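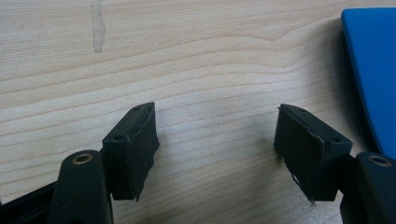
KHUMALO REPAIRS AND REFINISHES ITS STUDY TABLES AHEAD OF MARCH REOPENING

Khumalo, the public reading and study center in Lellinton, announced on Sun 5 January that it will keep and refinish the wood-topped tables in its main study hall. The tables had been listed for replacement in the center's previous furniture plan. The work has been awarded to Zirnent, a furniture restoration workshop, and the hall will reopen to readers in March.

The decision covers 197 tables. Each has a pale blond wood veneer top with a fine, wavy grain, and the center intends to preserve that appearance. No stain or color will be applied. A clear matte finish has been chosen after a trial period in the periodicals room, where readers used sample tables under ordinary conditions and left written comments at the desk.

"Our readers spend long hours at these tables, and many of them asked us to leave the wood as it is," said Philomena Sulemana, director of Khumalo. "We considered their comments together with the condition reports and the cost of new furniture. The board was satisfied that the existing tables can serve the center well for many years."

Condition of the tables

A survey of the furniture was carried out by Zirnent in the fall. Surveyors recorded pale, whitish streaks and marks on a number of tops, along with light scratches, softened edges and small areas where the veneer had begun to lift. Most tops were judged suitable for cleaning and refinishing on site. Tables with lifted veneer will be taken to the Zirnent workshop, where the veneer will be glued and pressed before any finish is applied.

Seven tables were found to be beyond economical repair. Their frames and legs will be kept for spare parts, and sound sections of their veneer will be used for patches on other tables, so that the grain and tone match as closely as possible.

"A veneer is a thin layer, and it does not allow for heavy sanding," said Gerrit Dlamini, head of restoration at Zirnent. "We will clean first, test a small area, and then decide how far to go on each top. Some pale marks sit in the old finish and will come away with it. Others go deeper, and we have told the center that a few of them will remain faintly visible."

Program of work

The study hall will be closed in sections so that seating remains available throughout the project. The north bays will be completed first, followed by the window rows and the long tables beside the reference shelves. Work will be carried out on weekday mornings before public opening hours. Low-odor products will be used in the building, and each section will be left to cure before chairs are returned to it.

The center is a registered workplace for 3,195 cardholders. Readers who hold a reserved seat will receive a letter with the dates that apply to their section and the location of a temporary seat. Readers with limited mobility may ask for a ground-floor seat for the full length of the project.

Reuse of chairs and fittings

As part of the same program, 967 chairs will be inspected, tightened and fitted with new felt pads. The pads will be supplied by Flelteo, which already provides floor protection for the center's meeting rooms. Desk lamps will be removed during refinishing, cleaned, and returned to their original positions.

Care of the finished tables

New guidance for readers will be posted in the hall when it reopens. Covered drinks will continue to be permitted. Readers will be asked to use the coasters provided, to place a mat under craft or cutting work, and to report spills to the desk promptly. Cleaning staff will use a damp cloth and a mild soap solution, and spray polishes will no longer be used on the tables.

"We would like people to use the tables freely," said Emil Bachmann, head of reader services. "The guidance is short, and most of it describes what our regular readers already do."

Readers and neighbors are invited to view finished sample tables in the periodicals room during normal opening hours. No appointment is needed.

Inquiries from the press should be addressed to Renzo Marras, communications office, Khumalo, Lellinton. Questions about reserved seats should be directed to the reader services desk.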